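How a Vote in Stages Works

Reading time: 4 min

Most people picture an election as one day. Everyone votes, the votes are counted that night, and the winner is known by morning. Some places do it differently. They hold the vote in parts, called phases, and the whole election can last several weeks.

To see how this works, we will use a made-up country called Prindau. Prindau elects a parliament. The country is divided into areas called districts, and each district has one seat. A seat is the right to send one person to parliament. That person is called a member.

Why not vote on one day?

Running an election takes people and equipment. Each polling place needs officers to check names, a box or machine for the votes, and guards to keep order. If a country is very large, it may not have enough trained officers and guards to cover every polling place at once. Holding the vote in phases lets the same teams work in one region, pack up, and travel to the next.

Suppose Prindau has 15 districts. In the first phase, 8 of them vote. The teams then move, and the remaining districts vote on a later Saturday. A district votes only once. A voter who took part in the first phase does not vote again in the second.

What happens to the votes in between?

They are sealed and stored. The boxes or machines are locked in a guarded room, often called a strong room. Each candidate may send someone to watch the door. A candidate is a person who is asking to be elected.

Counting waits until the last phase is over. If the first results were announced early, people in the later districts would know who was ahead. Some might change their vote, and some might stay home. Many countries also limit the publishing of exit polls during this time. An exit poll is a survey of people who have just voted, asking which candidate they chose.
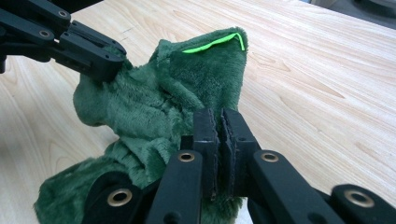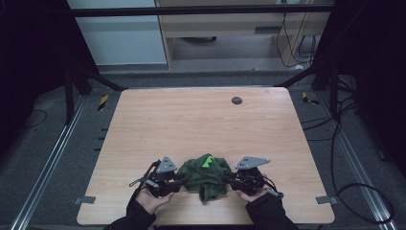 What is turnout?

Turnout is the share of registered voters who vote. It is given as a percentage. If 100 people are on the list and 60 of them vote, turnout is 60 percent. The people who did not vote still count as part of the 100.

Turnout can be announced after each phase, even though the results cannot. It says how many people voted, and nothing about whom they chose. A high turnout does not show which side is winning, although candidates often claim that it does.

How is the winner decided?

In Prindau, the candidate with the most votes in a district wins the seat. This does not have to be more than half. Here is one district, Disau, where three candidates ran and 30 people voted:

Jade Sawatzky: 13 votes
Emilian Oprea: 9 votes
Clifford Carrier: 8 votes

Jade Sawatzky wins the seat, even though 17 people voted for someone else. This system is called first past the post. Other countries use other systems, and some hold a second round between the top two candidates.

How is a government formed?

Members usually belong to parties. A party is a group of people who share ideas about how the country should be run. In a parliament with 15 seats, a party needs at least 8 to have a majority. If no party reaches that number, two or more parties may agree to work together. This agreement is called a coalition.

Words to know

Phase: one part of an election held in stages.
Seat: one place in parliament.
Strong room: a locked, guarded room where votes are kept.
Turnout: the share of registered voters who voted.
Majority: more than half.
Coalition: parties that agree to govern together.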